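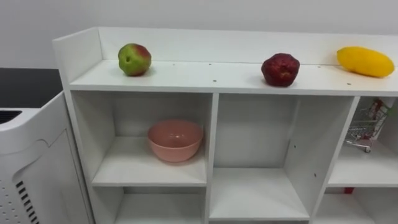
La estantería de Clurnby y mis dos turnos

Llevo 21 meses en el taller de pruebas de Clurnby y cada vez que digo en una comida familiar que trabajo con robots, alguien me pregunta cuándo me van a echar. ¡Pues de momento trabajo más que antes! Mi turno consistía en colocar fruta y juguetes en las baldas, apuntar y volver a empezar. Ahora coloca Lobo (así bautizó Celeste Paredes al brazo) y yo preparo, vigilo y corrijo.
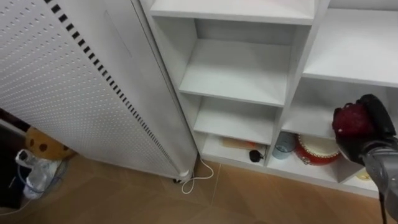

Lobo con la pieza roja, junto al tambor, en la parte baja de la estantería.

Lo de agacharme no lo echo de menos, mi espalda tampoco. Lo que sí echo de menos es el ritmo: antes paraba cuando quería y charlaba con Khairul, y ahora el turno lo marca el programa, con más de 700 recogidas por semana. Eso cansa de otra manera, y en la nómina no aparece por ningún lado.

Roxana Cabrera, mi jefa, defiende que hemos subido de categoría. Puede ser, pero yo quiero verlo escrito en el contrato, con horas de formación pagadas y una pausa que decida yo. En enero volvemos a negociar y pienso llevarlo todo apuntado.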